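The Clevness Pocket Library, complete set
Publisher: Stillon Press
Stock no. 424

Stillon calls these "the whole of design in your coat pocket." We stock them because customers keep asking, and we'd sooner you knew what you were buying. Each volume runs to 100 small pages, and a good half of those are engravings. The one on lettering is decent. The one on colour is printed in a single colour, a choice the publisher describes as rigorous.

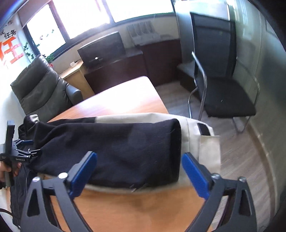

*Shop notes by the buyer, Rustdale Books*

The jacket says the grid volume will "change how you see a page." Mine didn't, though I did learn where the term gutter comes from, if the footnote can be trusted. There's no index in any of them. The bibliography in the proportion volume cites Moriarty's Handbook throughout, and you'd do better to buy the Moriarty (stock no. 2041) if you want the working shown.

Binding: sewn, cloth spine, paper-covered boards. The grey boards mark easily.
Print run: 1000 sets, according to Stillon. They said that about the last printing too.
Slipcase: included, tight.

Fine as a gift for someone who already owns the serious books. Returns accepted if the shrink wrap is intact. Single volumes can be ordered at the counter, except lettering, which Stillon will only sell with the set.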